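데수브베르그(Desuvberg) 보드 세트 사용 설명서
2장. 기준지와 상자 놓기

이 장에서는 보드에 흰 종이를 붙이고, 연필로 기준점을 그리고, 작은 물건을 담을 상자를 작업대에 놓는 순서를 설명한다. 보드와 프레임의 조립은 1장을 따른다. 조립을 마친 보드가 흔들리면 브래킷의 볼트를 다시 조인 다음 시작한다.

준비물
- 무지 흰색 종이 (보드보다 작게 자른 것)
- 투명 테이프
- 연필과 지우개, 긴 자
- 뚜껑 날개가 달린 골판지 상자
- 큐브 등 한 손에 잡히는 작은 물건

2.1 종이 붙이기

1. 마른 천으로 보드 면을 닦는다.
2. 종이 위쪽 변의 가운데를 찾아 뒷면에 연필로 작게 표시한다.
3. 표시를 보드의 가운데에 맞추고 위쪽 변을 테이프로 고정한다. 테이프는 2 cm 길이면 된다.
4. 종이를 위에서 아래로 손바닥으로 쓸어내린다.

주의: 새 종이를 붙이기 전에 보드에 남은 테이프 조각을 모두 뗀다. 남은 조각 위에 종이를 겹쳐 붙이면 그 자리가 들떠서 선이 휜다.

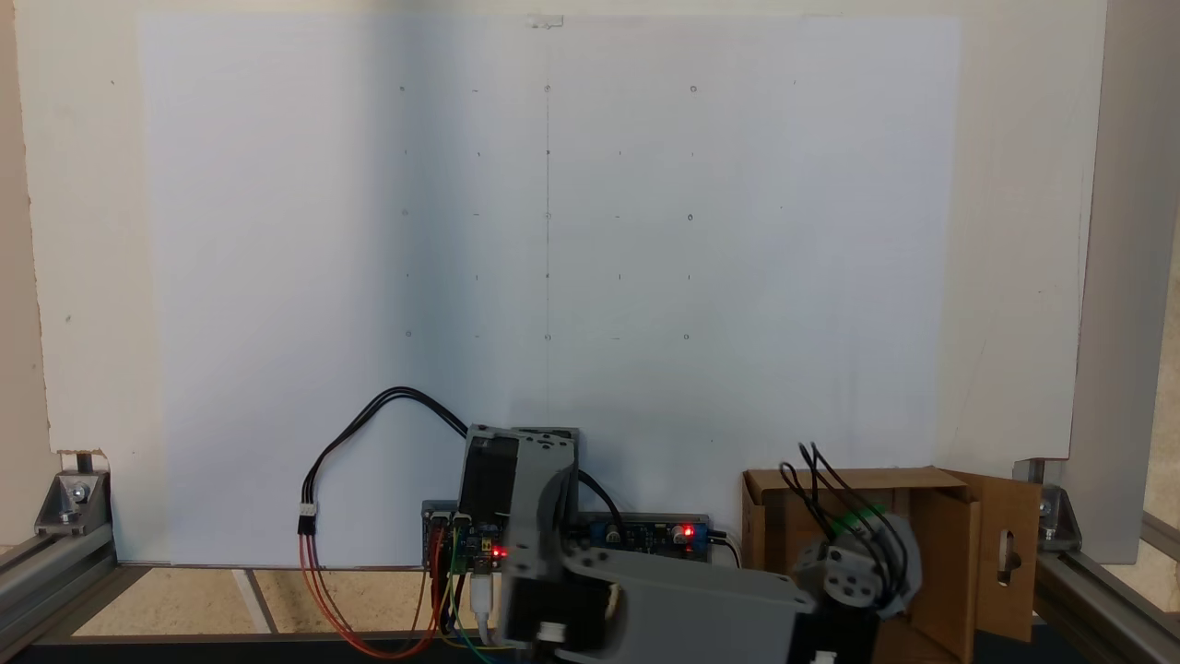
중심선은 기준점보다 먼저 긋는다. 자를 세로로 대고 종이 위쪽 변의 가운데에서 아래로 한 번에 내려 긋는다. 위쪽 가운데에 붙인 작은 투명 테이프를 출발 위치로 삼으면 자를 대기 쉽다. 선은 가늘고 옅게 긋는다. 종이의 아래쪽 끝까지 그을 필요는 없고, 기준점을 그릴 범위를 지나면 멈춘다. 잘못 그은 선은 종이를 붙인 상태에서 지우지 말고, 떼어 내어 평평한 곳에서 지운 뒤 다시 붙인다.

2.2 기준점 그리기

1. 중심선 위에 8 cm 간격으로 다섯 곳을 표시한다.
2. 각 표시에서 좌우로 같은 간격을 재어 점을 찍는다. 한쪽에 2개씩 찍으면 한 줄이 완성된다.
3. 네 모서리와 변의 중간, 한가운데에 해당하는 점은 작은 동그라미로 바꾼다.
4. 나머지 점은 짧은 가로획이나 세로획으로 표시한다.
5. 멀리서 보아 줄이 기울지 않았는지 확인한다.

참고: 동그라미와 획을 섞어 쓰는 것은 나중에 자리를 말로 부를 때 헷갈리지 않게 하기 위한 것이다. 모든 점을 동그라미로 그려도 이후 순서는 같다.

참고: 간격을 다르게 하고 싶으면 넬(Nel) 눈금자의 뒷면을 쓴다. 이 경우 가로와 세로 간격을 같은 값으로 맞춘다.

조명이 한쪽에서만 들어오면 종이의 절반이 어두워져 옅은 표시를 읽기 어렵다. 등의 방향을 바꾸어 보고, 그래도 보이지 않으면 표시만 한 번 더 덧그린다. 중심선은 덧그리지 않는다. 상자는 종이의 표시를 가리지 않도록 작업대의 옆쪽에 둔다. 열린 면을 앞으로 돌리면 안쪽 벽과 바닥까지 보이므로 물건을 찾기 쉽다.

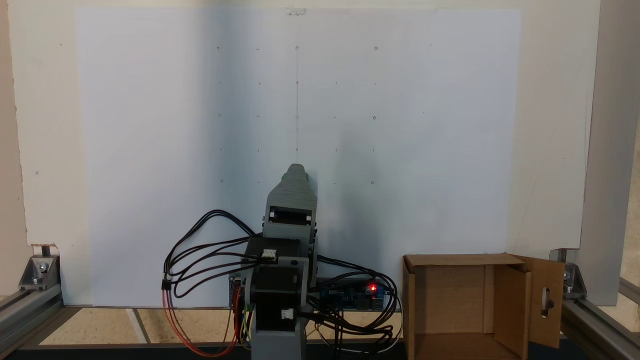
2.3 상자 놓기

1. 상자의 날개를 모두 바깥으로 젖힌다. 손잡이 구멍이 있는 날개는 옆으로 펼쳐 둔다.
2. 작업대 왼쪽이나 오른쪽 중 자주 쓰는 손 쪽에 상자를 놓는다.
3. 전선이 지나가는 자리라면 상자를 옮긴다. 상자 밑으로 전선을 넣지 않는다.
4. 상자 바닥을 손으로 눌러 평평하게 한다.

상자를 비운 채로 먼저 자리를 잡고, 물건은 그다음에 꺼내 놓는다. 밝은 색 큐브를 쓸 때는 흰 바닥 위에 두는 편이 알아보기 좋다. 구멍이 있는 큐브는 한 면이 정면을 향하도록 돌려 놓는다. 어두운 천을 배경으로 쓸 때에도 상자와 큐브의 배치는 같다.
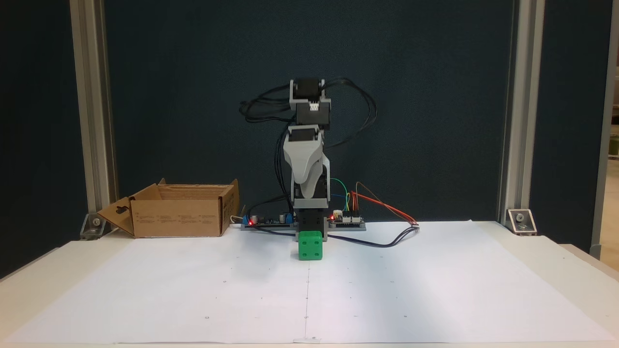 그림 2-3. 날개를 젖힌 빈 골판지 상자와 초록색 큐브

2.4 높이 맞추기

물건을 기준점 가까이 들어 올려 자리를 비교할 때는 다음을 지킨다.

1. 맨 아래 줄부터 시작한다.
2. 물건과 종이 사이를 6 cm 이상 띄운다. 물건이 종이에 닿으면 연필 자국이 번진다.
3. 중심선을 먼저 맞추고 좌우 자리로 넘어간다.
4. 한 줄이 끝나면 물건을 내려놓고 종이의 위쪽이 처지지 않았는지 본다.

주의: 물건이 움직이는 동안에는 자리를 읽지 않는다. 멈춘 다음에 읽고 적는다.

기록은 줄과 칸의 순서로 적는다. 드리르누스(Drirnus) 기록지를 쓰는 경우 줄은 위에서부터, 칸은 왼쪽에서부터 센다. 격자 바깥에 연필 자국이 남아 있으면 기록 전에 지우거나, 기록지 여백에 위치를 적어 둔다.
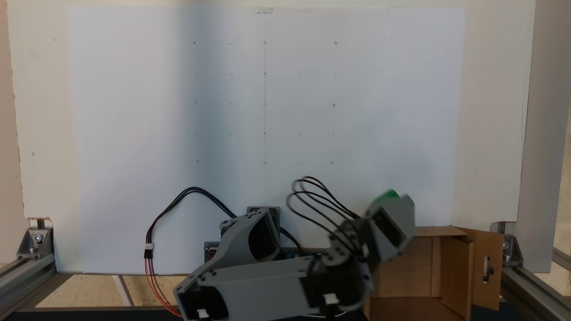

한 사용자는 가장자리 줄보다 가운데 줄의 세로획이 먼저 흐려진다며, 2월에 종이를 바꾼 뒤로는 조금 더 진한 연필을 쓴다고 알려 왔다. 진한 연필을 써도 되지만 중심선은 옅은 연필로 그대로 둔다.

2.5 정리와 보관

1. 작은 물건을 상자에 넣고 날개를 안쪽으로 접는다.
2. 종이를 계속 쓸 때는 붙여 둔다. 뗄 때는 테이프를 위로 천천히 당긴다.
3. 뗀 종이는 표시된 면이 안으로 가도록 말아 둔다. 접지 않는다.

교체용 종이와 기록지는 전스사이드(Jurnside) 부품 목록의 소모품 항목에서 주문한다.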